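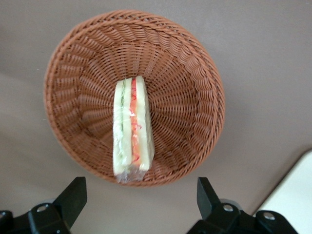

A wrapped sandwich in a round woven basket.

How a Woven Basket Holds Together

A basket has no nails and usually no glue. It keeps its shape because its strands press against each other. This page explains how that works, and what plastic film does for a sandwich.

Spokes and weavers

A round basket is made from two sets of strands. The first set is called the spokes. Spokes start at the base and spread outward, like the spokes of a bicycle wheel, then bend upward to form the sides. The second set is called the weavers. A weaver travels around the basket, passing over one spoke and under the next.

In the basket at the top of the page, the spokes run in toward the flat base. The pattern looks a little like a sunburst.

Each time a weaver crosses a spoke, the two strands rub. This rubbing force is called friction. One crossing holds very little. A small basket with 60 spokes and 19 rows of weaving would have more than a thousand crossings, and together they hold firmly.

The rim

The ends of the spokes have to go somewhere. If they were left standing, the top rows of weaving could slide off. The maker bends them over and tucks them in, or covers them with a border. A thick braided border also makes the opening stiff, so the basket stays round when it is picked up.

What are the strands made of?

Rattan is a climbing palm that grows in warm forests. Its long stems can be split into strips. Strips are soaked before weaving so that they bend without cracking. When they dry, they become stiff again.

Some strands look like rattan but are plastic. Plastic strands do not need soaking and can be wiped clean. The Dundano workshop in Skikbridge uses 114 meters of plastic strand for its largest round basket. Its bread basket takes much less.

Why wrap a sandwich?

A woven basket is full of small gaps, and air moves through them. Bread contains water, and water leaves bread when dry air passes over it. The cut side of a sandwich dries first because it has no crust.

Clear film slows this down. Water vapor cannot pass through it easily, so most of the water stays inside. Film does not keep food cold. A sandwich with meat, egg or cheese in it still belongs in a refrigerator until it is nearly time to eat.

Try it: paper weaving

You need two sheets of stiff paper in different colors, a ruler and scissors.

1. Cut one sheet into strips as wide as your finger.
2. Fold the other sheet in half. Cut slits from the fold, stopping before the open edge.
3. Unfold it. Push a strip over, under, over, under.
4. Start the next strip the opposite way: under, over, under, over.
5. Slide the strips close together.

Pull gently on one strip. Then take out every second strip and pull again. Which was harder to move?

Words to know

Friction: the force that resists sliding.
Spoke: a strand that runs from the base to the rim.
Weaver: a strand that goes around.

Comments

paltach_class4: We did the paper weaving. Ours came apart until we pushed the strips close together.

mossy: Is a square basket made the same way?

Karagiannis Learning Pages: Mostly. The base is often woven flat first, and stronger corner stakes are added.

This site uses cookies to remember your reading level. Accept | Settings

© Karagiannis Learning Pages | Contact | Back to top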